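Limescale in the office kitchens: what the June readings showed

The hardness readings for the Pellinon building are now in, and they explain most of the complaints we have had about kettles, taps and the taste of the tea. Water hardness is given in milligrams per litre of calcium carbonate. Anything over 200 is usually treated as hard. The third-floor kitchen measured 561 before the softener and 80 after it, so the unit on that floor is working as it should. The ground-floor kitchen has no softener and is fed straight from the rising main.

Scale forms when hard water is heated. Dissolved calcium hydrogen carbonate breaks down, carbon dioxide is driven off, and calcium carbonate settles on the hottest surface it can find, normally the element or the base plate. The layer slows the transfer of heat, so the kettle takes longer to boil and uses more power. The loose flakes do no harm if swallowed, but they do end up in cups.

Descaling is simple chemistry. A weak acid dissolves the carbonate and gives off gas, hence the fizzing. Citric acid powder is stocked in the cupboard under each sink. Dissolve two level tablespoons in a litre (1000 ml) of warm water, pour it into the kettle, leave it for half an hour, then rinse three times. Do not bring the solution to the boil, as hot concentrated citric acid can leave calcium citrate behind, and that is harder to shift than the original scale. Never mix it with bleach.

Brown rings inside cups are a separate matter. They are tea compounds bound up with calcium at the water line, and bicarbonate of soda on a damp cloth removes them from glazed surfaces without scratching.

From now on the ground-floor kettles will be descaled every 6 weeks. Ulla Kiiskinen holds the log sheet and has asked that entries include the floor. A quote for a second softener has been requested from Juren.

Facilities desk, Pellinon building, ground floor | © Pellinon | Back to top

Comments (3)

Oranuch Sitthichai: Does the 80 figure apply to the drinking tap as well, or only the hot feed?

Ulla Kiiskinen: Hot feed only. The drinking tap bypasses the softener.

R. (second floor): Could we have a reading for our kitchen too? The kettle is worse than the one upstairs.
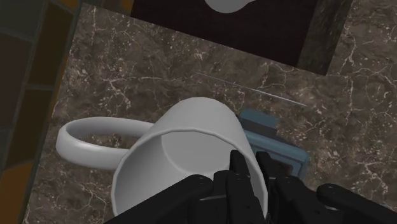 White mug on a dark marble worktop. Computer render.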